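Warum ich für Kleinstädte keine Liste mehr mache

Schon wieder so eine Broschüre im Briefkasten. Brundham, "das Tor zu den Hügeln". Garkthorpe, "wo die Zeit stillsteht". Jede zweite Kleinstadt hat jetzt einen Slogan, ein Logo, einen Rundweg mit QR-Codes. Und jede hat ein Fest. Ich fahre da gern hin, damit das klar ist. Aber ich habe die Nase voll davon, wie man uns diese Orte verkauft.

Beispiel Brundham. Im Februar dort gewesen, zwei Nächte, Pension über der Bäckerei. Das Beste an der ganzen Reise: um sechs Uhr früh der Geruch aus dem Treppenhaus und unten drei Leute, die sich über eine Umleitung aufregen. Steht in keinem Prospekt. Im Prospekt steht das Heimatmuseum mit 1050 Exponaten. Wer bitte fährt wegen einer Zahl los? Ich war drin. 50 Minuten. Eine schöne alte Waage, ein Raum voller Schützenscheiben, der Rest verschwimmt schon jetzt.

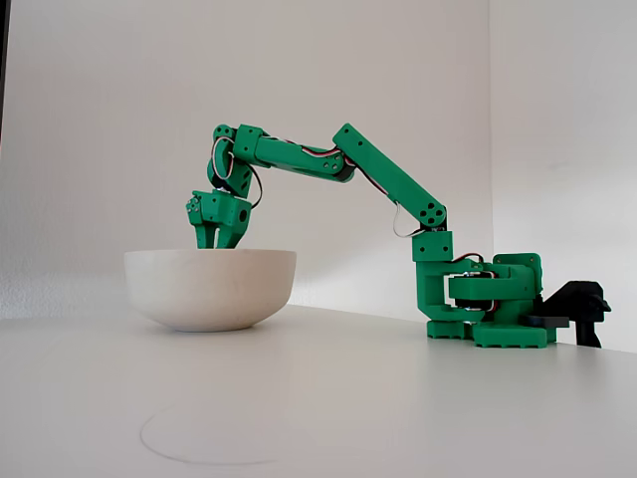

Das Problem ist das Abhaken. Man kommt an, zieht sich die Karte, läuft Station 1 bis 26 ab und sitzt um halb fünf wieder im Auto. Gesehen hat man alles, geredet mit keinem. Die Städte fördern das auch noch, weil sich Stationen besser zählen lassen als Gespräche. Für den Förderantrag braucht man eben was zum Zählen. Verstehe ich ja. Trotzdem falsch.

Garkthorpe zum Beispiel hat seinen Wochenmarkt vom Kirchplatz auf den Parkplatz verlegt, damit der Platz "erlebbar" bleibt. Erlebbar für wen? Jetzt stehen da Bänke aus Beton und eine Tafel, auf der steht, dass hier früher Markt war. Kein Witz. Die Käsefrau steht hinten bei den Glascontainern, im Wind, und verkauft denselben guten Käse wie immer. Wer nur der Karte folgt, findet sie nicht.

Und die Feste. Das Lichterfest in Golley war mal eine Sache von zwei Straßen, Kerzen in Einmachgläsern, Suppe aus der Garage. Heute Eintritt, Bändchen, Bühne, eine Coverband die auch in jeder anderen Stadt spielt. Es kommen mehr Leute, keine Frage. Die Gastwirte freuen sich, das gönne ich ihnen. Aber die Leute aus den zwei Straßen gehen kaum noch hin. Die fahren an dem Wochenende weg! Wenn ein Ort vor seinem eigenen Fest flüchtet, sollte mal jemand nachdenken. 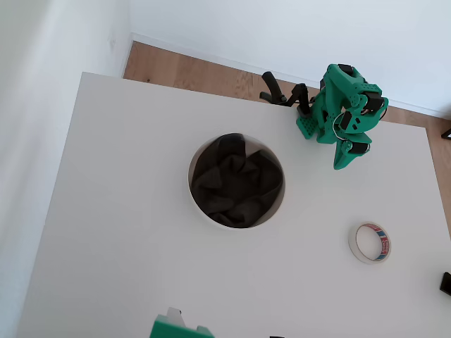 Ja, ich weiß, was jetzt kommt. Ohne Gäste kein Geld, ohne Geld kein Laden, ohne Laden kein Ort. Stimmt alles. Scanlon ist das Gegenbeispiel, das man mir dann immer vorhält: nichts gemacht, nichts beworben, Bahnhof zu, Gasthof zu. War ich auch. Traurig, besonders abends. Ich will also gar nicht, das alles bleibt wie es ist. Ich will, dass man den Leuten zutraut, ohne Slogan irgendwo auszusteigen.

Was ich mir wünsche, ist ziemlich billig. Öffnungszeiten, die stimmen. Ein Bus, der nach 18 Uhr noch fährt. Eine Toilette am Bahnhof. Ein Gasthaus, in dem man auch montags was bekommt, und sei es Brot und Wurst. Davon hat man als Besucher was und als Einwohner auch, und zwar das ganze Jahr und nicht nur am Festwochenende. Für den Preis einer neuen Imagekampange liefe der Abendbus vermutlich eine ganze Weile.

Nach Brundham fahre ich wieder. Dieselbe Pension, diesmal ohne Karte. Die Umleitung soll ja noch stehen.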